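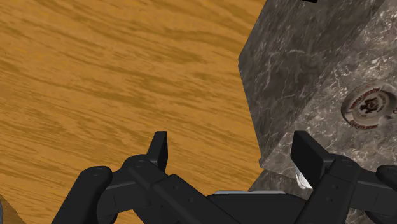

Tshepo Cele

March 1, 2025

The Prorkura group has finished the first full round of training on checked replay data, and the result is good enough that we are moving the other kitchen tasks over to it. This item covers what we did, what changed in the numbers, and what still goes wrong. Readers who only want to use the data can skip to the section on the release.

The task is to reach for a cup on a stone counter and pick it up. Everything runs in Flindel, our simulator, with a Franka arm on a fixed pedestal next to the counter. The counter is cluttered on purpose. The cup shares it with an ashtray, a blue pump bottle with an orange top, a small white bottle and a long black cylinder, and the arm has to get down to the cup without knocking into the rest.

We had a small set of hand-driven demonstrations from last June. They were careful and slow, and they all came from people who knew the layout well. A policy trained on them alone did fine as long as the objects stayed close to where the drivers had seen them. Move the cup toward the far corner of the stone and it would often go down in the wrong place, or stop short above the counter and wait.

The usual fix is to make more data by moving the objects and adjusting the recorded motion to match. We did that too, in the fall, and it helped less than we hoped. When we finally watched a batch of the adjusted episodes from start to finish, the reason was plain. A good share of them were bad. The gripper reached the cup, so they had been counted as successes, but on the way a finger had brushed the bottle, or the forearm had swung through a spot where no careful driver would have put it. The policy was learning those habits along with the useful ones.

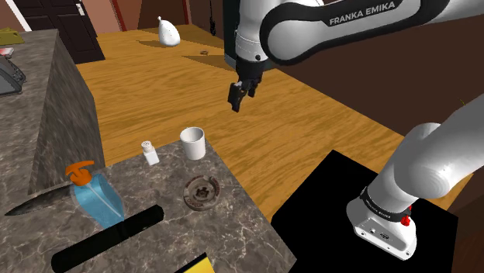 What the method does

Each demonstration is cut at the points where the gripper opens, closes or comes to rest. Every piece between two cuts is tied to one object. For the reach, that object is the cup. For the retreat it is the counter edge, which works better than using the starting pose of the arm.

We then change the scene. Up to four objects get new positions and new headings, drawn from the flat part of the counter with a margin kept clear at the edge. The pieces tied to the cup move with the cup. The stretches in between are planned again from scratch, and the whole thing is played back in Flindel with contact switched on.

The new step is what happens after playback. Radebe, the checker written over the winter, goes through each episode and throws it out if any of the following is true:

The gripper or arm touches anything other than the target.
An object that should stay put shifts or tips over.
The wrist camera loses the cup for most of the final approach.
The arm speed in the last part of the reach goes above what the drivers used.

The third rule caused the most argument. It throws away episodes that are physically fine. The policy takes its input from the wrist view and one outside view, though, and during the last part of the reach the outside view is often blocked by the hand itself. If the cup is also out of the wrist view, the policy is being asked to copy a motion it has no way to see the cause of. We tried training with the rule off and then with it on, and the version with the rule was steadier near the rim.

After checking, 2,206 episodes were left. That is a smaller set than the unchecked one we used in the fall, and it trains in less time on the same machines.

How it was tested

Testing was kept simple. We held back a group of counter layouts that had not been used for demonstrations or for playback, and ran 300 trials with each policy on the same layouts and the same random seeds. A trial counted as finished when the cup was lifted clear of the stone and nothing else had been knocked over. The network, Draken, was the same in both cases, with the same settings and the same stopping point. Only the training data differed.

The policy trained on checked episodes finished 100 more trials than the one trained on the unchecked set. Most of the gain came from layouts where the pump bottle stood close to the cup. The bottle is tall for its footprint, and the older policy had a habit of coming in low from that side. The new one comes over the top and lowers the fingers straight down.

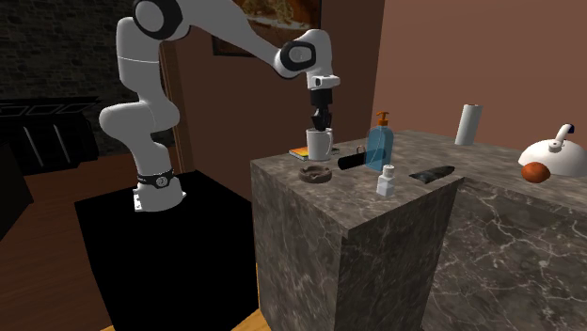 The gain on open layouts was small, and we would not have changed our process for that alone. With plenty of room around the cup, a sloppy approach path does no harm, so cleaning up the paths has little to offer.

Two kinds of failure are still common. The first is a grasp that starts too high, with the fingers closing at the rim and slipping off as the arm begins to lift. Radebe does not catch these in the training data when the grip happens to hold during playback. We are adding a rule on finger depth and will rerun the whole set once it is in.

The second is harder. On some layouts the policy stops partway through the reach and hovers. We had put this down to gaps in the data, but it also shows up on layouts very close to ones in the training set. The surface texture may have something to do with it. The marble has strong pale veins, and the hovering seems to be worse on the stretches of counter where they are thickest. We have not tested this properly yet. A run with plain gray counters is in the queue.

It should also be said that all of this is in simulation. We have made no claim about a physical arm and have no trials to base one on. Contact in Flindel is decent for rigid objects and poor for anything that bends.

The release

The checked episodes are on the shared drive under the Prorkura folder, with the rejected ones in a separate directory next to them. Each rejected episode has a short text file giving the rule it broke and the time step. Please keep the two apart when you copy them.

Radebe can be run on your own episodes if they are in the standard Flindel format. The speed limit has to be set again for each task, as the value in the config file comes from the cup drivers and will be wrong for drawers and doors. Older recordings made before the camera names were changed need to be converted first, and the script for that is in the same folder.

If you find an episode in the checked set that breaks one of the rules, send me the episode number and I will pull it before the next run.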